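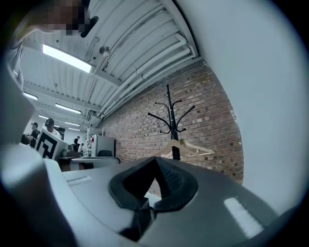
I have a theory that you can tell how a workplace feels about its staff by where it expects them to put their coats. Not the chairs, not the coffee. The coats.

For two years I worked at Rastogi, up on the second floor of a converted warehouse, and there was one nail. One! It was behind the door, so every time somebody came in, whatever was on the nail got a good thump. The rest of us used the backs of our chairs, and by April my good wool coat had a wheel mark along the hem that never came out.

So I'm firmly on the side of the coat stand, and I'll argue it with anyone. Dinesh Dwivedi, who I share a desk with these days, thinks they're clutter. He says they take up floor, they tip over when you load one side, and people leave a scarf on them for a year. All true (the scarf was mine). But a stand can move! You can drag it over to the door in winter and shove it in a corner in July, and you can't do that with a row of hooks screwed into brick. 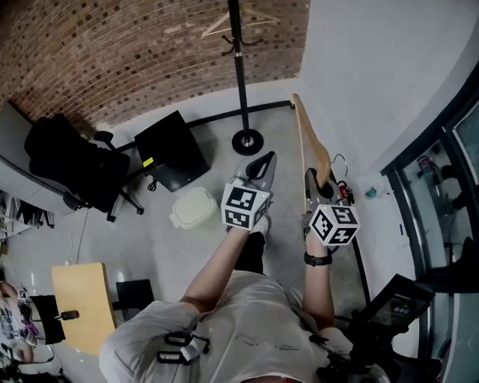 Black stand, wooden hanger, concrete floor: all a shared room needs.

And please, proper hangers. I feel strongly about this. A jacket hung by its loop gets that silly little peak at the back of the neck, like a tent, and you wear it all afternoon without knowing. A wooden hanger keeps the shoulders where they should be. Wire ones I'd ban outright, they leave a crease and they tangle if you so much as look at them.

Sizwe Maluleke told me his last office spent £2680 on a wall of lockers, and everyone still slung their coats over the chairs, as the lockers were down a corridor and who's going down a corridor with wet sleeves? You could have had a decent stand and a pile of wooden hangers for nearly £80 and spent the rest on heating.

Anyway, mine's staying next to my desk. Dinesh can walk round it.

Related
The case against the hot desk
Why I still iron tea towels
Chairs I have loved and lost
A shelf is not a filing system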